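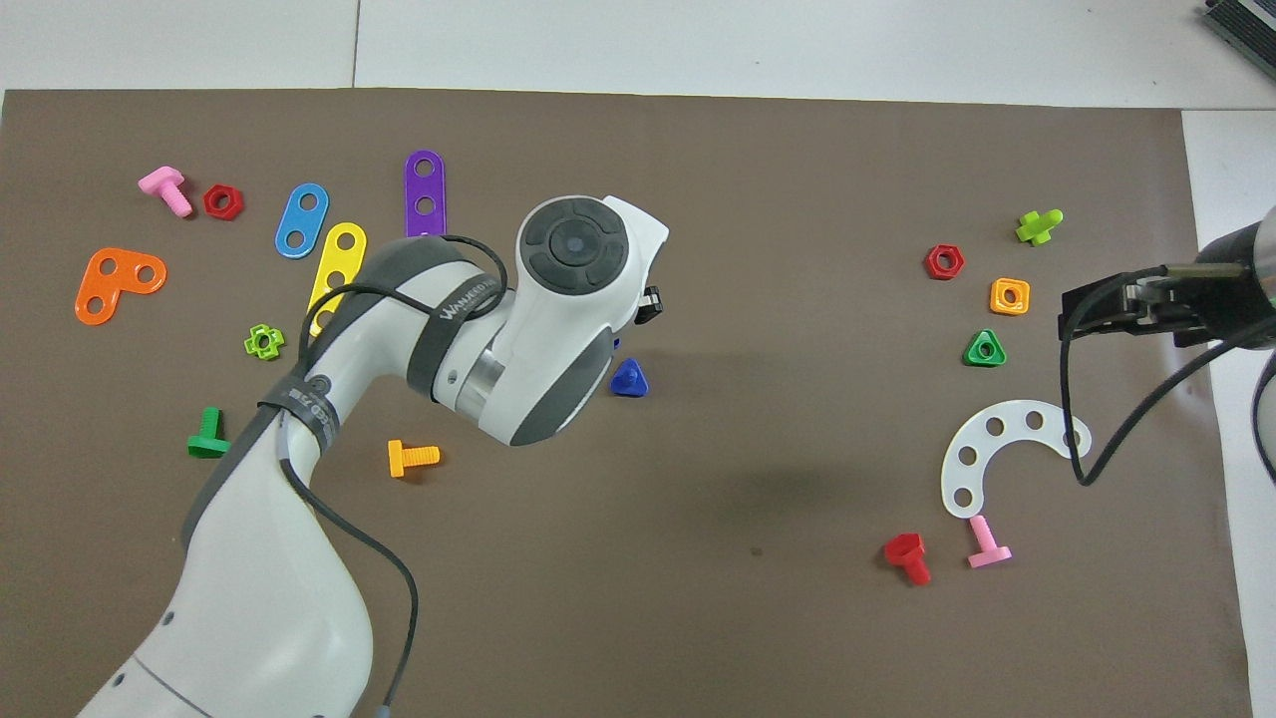

Bolts, nuts and strips spread out on a brown mat.

Leave the pieces out

I think the bin is the worst thing that ever happened to construction toys. You buy a set of big plastic bolts and nuts, you pour it into a deep tub, and from then on a child who wants the red hexagonal nut has to dig for it. Most will dump the whole tub or walk away.

My suggestion is cheap. Lay down a large sheet of brown paper and scatter the pieces over it with space between them. Keep the number low. Our set at home is a Larevis with 333 parts, and my son Elias never did much with it until I put out 29 and hid the rest in the closet. He was at it until supper.

Brown paper works because it's dull. A pink bolt or a blue triangular nut shows up on it from across the room. On a patterned rug the same pieces disappear, and you find them later with your foot. The paper also marks where the game stops. If a nut rolls past the edge, it gets put back.

Joelle Mahasneh, who lives next door and has raised more children than I have, disagrees. She says digging is half the fun and that children should learn to sort by putting things away in labeled boxes. She has 14 of those boxes, and I admit they look good on the shelf. But her boxes get opened by her — the kids wait to be handed things. 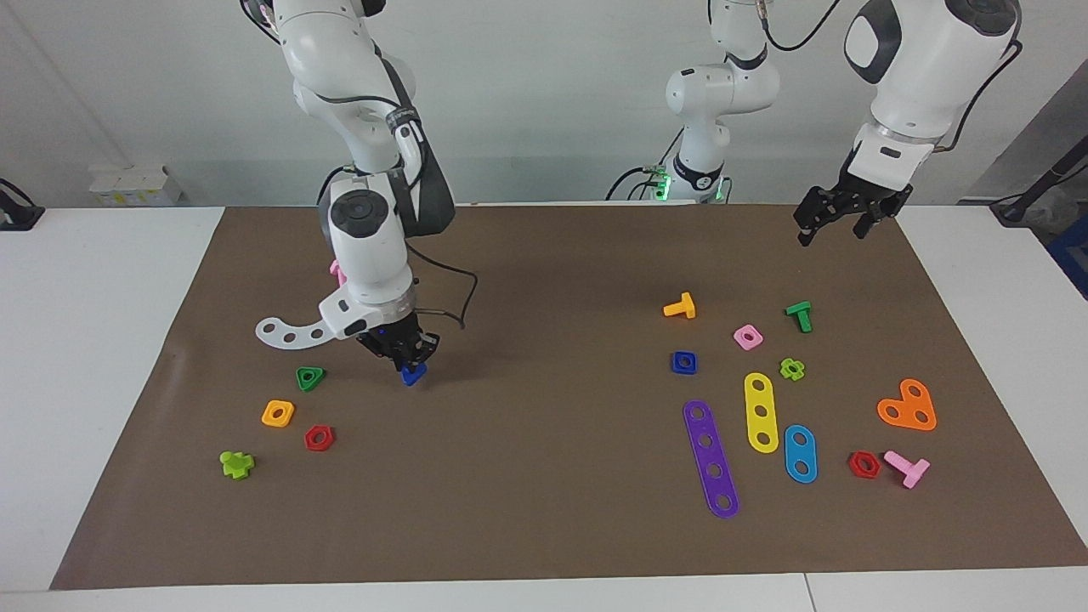
Floor or table

Use whichever you have. A table saves your back, and a white one with a brown sheet over most of it gives you the same clear edge. Smaller pieces do roll off, so stop the paper short of the front. Creases don't matter much.

I wouldn't group the pieces by color or shape first. A square nut lying near a hexagonal one gets compared with it, and a child notices that the sides are different. Sorted piles take that job away.

At the end of the day, pick up two corners and slide everything back into the tub. It takes less time than labels.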